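Robotics and Automation Help > Safety and good practice

Which rules should apply to a robot handling a knife when the work is still only in simulation?

tarn_and_tool

Hello all. I would like to ask for advice on a subject where I find many opinions and few written rules.

I work in a small group in Irness and we teach an arm to do kitchen tasks: pick up, put down, hand over, clear a counter. All our work until now is done in a simulator called Lumow, with a model of a Franka arm. In the autumn we want to move a part of the tasks to a real cell, and I was given the job of writing our house rules for sharp objects. I am a software person. I have read the risk assessment for the real cell, but it was written for soft and round objects, and the word "knife" is not in it.

My draft has 18 rules. My colleagues say it is too long for a simulation, where no one can be cut. I understand this, but the policies which we train in simulation are the same ones which will later run on the real arm. If the arm learns for months that it may swing a blade over the counter in any direction, I think we can not expect it to behave better on the first real day.

These are the rules that we discuss the most:

Rule 2. The blade points away from the side where a person may stand, during the whole motion and also when the knife is put down.

Rule 5. The knife is held by the handle only. A grasp on the blade is counted as a failure, even if the knife arrives at the right place.

Rule 7. The tip is kept low while the arm moves sideways. In the draft I wrote "low" without a number, and everybody complained.

Rule 11. The knife is never released in the air. It must be supported by the surface before the fingers open.

Rule 12. When the knife lies on the counter, the handle is towards the robot and no part of the knife is over the edge.

Rule 15. If the grasp is lost, the arm stops. It does not try to catch the knife and it does not try again by itself.

The counter is cluttered on purpose, because a clean one is too easy for the policy. So the rules must also work when there is a soap bottle and an apple close to the blade and not only in an empty cell.
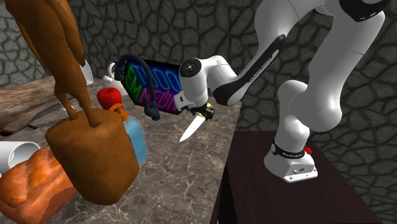
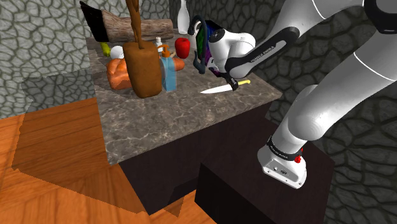

The knife in the gripper (first) and lying on the counter (second). Both are renders.

In the second one you see what I mean by rule 12: the blade is to the left and the handle is on the side of the gripper. In the first one the tip goes down and to the left, and the soap bottle is near its line. My colleague says this is a good pose because the tip is down. I say that it is allowed only if there is a defined distance to other objects, and we do not have one.

We have recorded 262 episodes with the knife and I must decide if we filter them by the new rules or keep them all. My questions are therefore:

Is it normal to apply safety rules already in simulation, or is it exaggerated?

Is there any standard which says something about a robot that holds a sharp tool? I know the names ISO 10218 and ISO/TS 15066, but I have not the full texts at home.

Should the episodes which break a rule be deleted?

Thank you in advance, and sorry for the length.

costa_cell_notes

It is not exaggerated. We do the same at our place and I would not go back.

I will start with the standards, as this part is the shortest. ISO 10218 has two parts, one for the robot and one for the robot application and the cell. ISO/TS 15066 is about collaborative applications and gives limits for force and pressure when a robot touches a person. These limits are made for blunt contact. You can not take a number from the table and use it for a blade, because a blade cuts with very little force. So if your colleague says "the arm is a collaborative arm, therefore it is safe with a knife", the answer is no. What is assessed is the application, with the tool and the workpiece included. The same arm with a sponge and with a knife gives two different risk assessments. Please get the current editions through your library or your employer before you quote anything in a document. The texts were revised and older summaries on the web are mixed up.

Also look at ISO 12100. It gives the order in which you reduce a risk: first by design, then by guards and protective devices, then by information and training. This order is useful for your draft, because I see that almost all your rules are about the behaviour of the policy. A learned policy is not a protective measure. It may be a very well-behaved policy and you still need the guard.

Therefore I would cut your draft into two documents.

The first is for the real cell and it does not depend on the policy at all. Fence or enclosure, interlock on the door, speed limit, workspace limit set in the safety controller, a stop device which a person can reach from outside, who may go in and when. It should be true even if the policy does the stupidest possible thing with the knife. Please check the position of the stop device with care. There is a small red knob on the base of the arm in your renders, and a new student could learn from such a picture that you stop the robot by reaching to the base. In the cell this would be a bad place to put a hand while the arm holds a blade. I would write in the rules where the real one is and show it on the first day.

The second is for the task, and it is valid in Lumow and in the cell in the same words. Your rules 2, 5, 7, 11, 12 and 15 belong here. Some remarks on them:

Rule 2 needs a fixed direction. "The side where a person may stand" is different for every reader. Draw a line on the plan of the cell and say that the blade may never point across this line. In the simulator you can test this in each step with a simple angle.

Rule 7 needs a number, your colleagues are right. We use 6 cm as the highest distance of the tip above the counter when the arm moves sideways, with an exception when it must go over an object. I do not say that 6 is the correct number for you. Our counter and our knife are small. But one number which can be discussed is better than the word "low".

Rule 11 is good. Add that the supported knife must be at rest for a short time before the fingers open, otherwise the policy touches the counter and lets go at once, and the knife rolls.

Rule 12: write also that the area behind the handle must be free, so that the gripper or a person can take it again without moving other objects above the blade. In a cluttered scene this is the point that fails most often.

Rule 15 is the most important one for me. In simulation it is very tempting to allow recovery, because the success rate goes up. For blocks and cups I have nothing against it. For a blade I would not train it.

For the distance to other objects I suggest you treat the blade as thicker than it is. Put an invisible margin around it in the collision model and count every entry into the margin. Then you have no need to discuss single poses like the one near the soap bottle. The counter gives you the answer.

old_jog_pendant

Too many rules. If it has a fence and the door is interlocked, who cares where the blade points in a computer. Use a plastic knife for the first months and come back with the question later.

jerico_bench

I do not agree fully with the post before mine, but the plastic knife is good advice and it should be in the draft. Give it the same length and nearly the same weight as the real one, or the grasp will change when you exchange them. A blunt dummy in a strong colour is also easier to see on the camera.

About the episodes: please do not delete them. We deleted ours once and regretted it. Mark each episode with the rules it breaks, keep everything, and choose by the marks at training time. You will change the numbers in your rules at least once, and with deleted data you can not go back and filter again. The episodes which break rule 5 or 15 are also useful as negative cases when you test your checker. Without bad cases you do not know if the checker finds anything.

When we marked our set by hand, two persons did it separately and then compared. They disagreed most on "supported by the surface". After this we rewrote the rule with a contact test and the disagreement went away.

On the length of the draft – I would keep 9 rules on one page, and these must be the ones that a program can check. The other half can go to an appendix or to the document for the cell. A rule such as "the knife is handled with care" may be true but no one can test it.

One thing is missing from your list. What happens to the knife when the episode ends? In simulation the scene is reset and the knife disappears from the gripper. In the cell somebody must take it. We had a long discussion about this and now every episode with a sharp object ends with the knife lying down, fingers open and the arm moved back from it. An episode that ends with the knife still in the gripper is marked as incomplete, also when the task itself was done.

tarn_and_tool

Many thanks to all of you. I have split the draft in two as costa_cell_notes proposed, and the part for the task is now on one page. The end of the episode was really forgotten and I have added it after rule 12.

We will mark the episodes and keep all. For the height of the tip we start with 6 cm as well and we will see how many fail. The person responsible for the cell has agreed to a blunt dummy until the new risk assessment is signed.

One small question is left: does the margin around the blade also apply when the knife is lying down, or only when it is held? With so many things on the counter I have some doubts.

costa_cell_notes

Only when it is held or in the moment of putting down. For the lying knife use the free area behind the handle, as above, and a check that nothing rests on the blade. If you keep the margin on all the time, every apple that is near will give you an alarm and people will soon switch it off.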